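How to Tape Your Hockey Stick Blade

I am playing in the evening league in Tarnley for some years, and in every locker room I see the same thing: a good stick with bad tape. The puck slides off, snow collects on the blade, and the player blames the stick. Taping takes only a few minutes, and you can learn it in one evening at home.

What you need

A roll of cloth hockey tape, a pair of scissors, a dry towel and a piece of wax. I use Jokier black tape because the shop at the Truvulthorpe rink sells it, but any cloth tape for hockey will do. Please do not use the shiny plastic tape for socks. It does not hold the puck.

Step 1. Remove the old tape

Pull it off slowly, starting from the toe. If some glue stays on the blade, rub it with the towel. Do not cut the old tape with a knife along the blade. I made this mistake with my first composite stick and I still have the scratch.

Step 2. Dry the blade

Leave the stick inside for 30 minutes before you begin. New tape does not stick well to a damp blade, and after a game there is always water near the heel.

Step 3. Start at the heel or at the toe

Both ways are correct. When you go from heel to toe, the edges of the tape face the toe. When you go from toe to heel, they face the heel. I go from heel to toe, as my first coach taught me, and I never changed it. Try each for a few games and keep the one you like.

Step 4. Wrap

Hold the roll close to the blade and keep the tape tight. Every turn should cover half of the turn before it. Go slowly on the curve, where wrinkles like to appear. If you get one, go back one turn and do it again. It will not become flat later by itself.

Step 5. Finish the toe

Let the tape pass over the end by a small amount, then cut it along the shape of the toe with the scissors. Press the edge with your thumb.

Step 6. Wax

Rub the wax on both sides and on the bottom, then press it in with your fingers. One thin layer is enough. 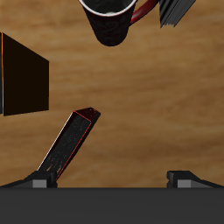

Dark mug with a red handle on a wooden tabletop.

How often to change it

I put new tape after every 2 games. If you shoot a lot in practice, look at the bottom edge, because it wears out first. When you see the blade through the tape, it is time.

Comments

Eglītis: I tape only the middle and the toe, not the heel. Less weight and I feel no difference.

slowwinger: Does this work for a junior stick too? My son's blade is quite short.

backdoor145: Same steps for junior, you just use less tape. Cut wax in small pieces for him.

Contact | Copyright Tarnley Evening Hockey | Back to top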